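# The Bag Problem

Sunday morning in Wivmont and the heating's off again. Mieke Kramer has her coat on over her sweater and she's on demonstration number 13. The target for the day is 60. She won't make it, she says. She says this most days.

The job is plastic bags. Picking them up, moving them, putting them down someplace useful. A four-year-old can do it. The arms at Nondelari can do it too, on a good day, with the right bag - and the whole point of Kramer's year so far has been to find out what "the right bag" means and then get rid of it.

The method is old news by now. A person steers the arms through a pair of handles, the arms copy, everything gets saved: joint angles, gripper width, the view from each wrist. One run is an episode. Stack up enough episodes and a network learns to guess the next move from what it sees. Simple enough to say.

"Rigid stuff, fine," Kramer says. "Blocks, mugs. You give it 52 mugs and it gets mugs." She shrugs. "Film is a different animal."

Film folds. Film shines. Clear film is worse, you see the table through it, and a busy table looks a lot like a bag with things in it. Early on the team worked on bare gray boards and got lovely numbers. Then someone put down a printed cloth and the numbers fell through the floor. Printed cloths ever since. Produce baskets, cases, clutter, whatever a kitchen or a market stall might throw at you.
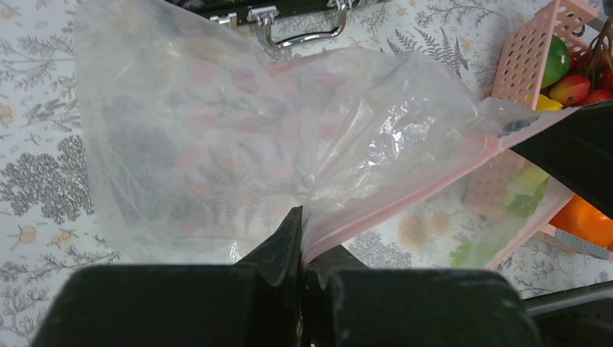
Where to grab is the other fight. Kramer likes the neck, gathered up, plenty of material between the tips. Her colleagues at Felwood, who collect on the same setup two hours north, were going for a corner. Both work. Mixed together in one training set they made a policy that dithered - it would head for the corner, change its mind, and close on air somewhere in betwen. Took most of January to track that one down. The fix was a one-page style guide and a lot of phone calls.

The page is taped up next to the monitor. Some of it:

- Approach slow, close slow.
- If you miss, don't restart. Recover and keep recording.
- Zipper bags: catching the seal in the grip is OK, don't re-grab just for that.
- No showing off.

The second line matters most to her. Clean runs teach a robot what to do when nothing goes wrong. It never sees a slip, so the first slip finishes it. She wants fumbles, honest ones, with the save at the end. New operators hate this. They want to delete the ugly takes and she has to go fish them back out of the trash folder.

Pace is a sore spot. Hrnčiar, the firm paying for the work, asked for 145 usable episodes per bag type. Usable is doing a lot of work there. Roughly a third get thrown out at review - dropped frames, a cable snag, an operator who sneezed and sent an arm sideways. Kramer reviews everything herself, at double speed, usually over lunch.

Does she get bored? Long pause. Sometimes. The hands go on there own after the first hour, she says, and that's when the data is best, no thinking in it. By the third hour it's mush and she stops. House rule, three hours a person, and she wrote it after looking at her own late-day takes.

The next bag type is the thin rolled kind from the grocery store, the ones you can't get open with dry fingers. No seal, no stiffness, clings to everything. She's been putting it off. There's a roll of them on the shelf by the door, still in its wrapper.

She pulls the handles back toward her, flexes her fingers a couple times. Checks the recorder light. Number 14.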